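How to Split a Tea Order With Your Coworkers

Start with the minimum. Mirnex ships free at $40, a number chosen to make you talk to the people you work with. Pick one person to place the order and one deadline. Extend it once, for the person who always forgets.

Write each name next to each item before you pay. Memory gets generous once the box is open.

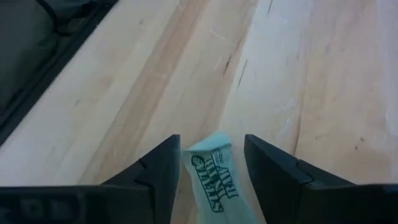
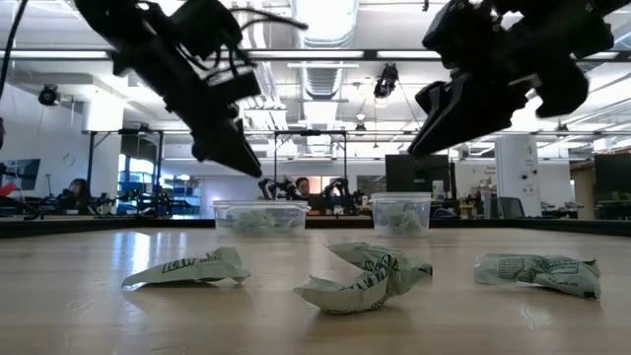

On the wooden tabletop.

Divide shipping evenly, even if Starau Green was all you wanted. Arguing over 13 cents costs more than 13 cents.

Collect the money first. I am still waiting on two payments from August.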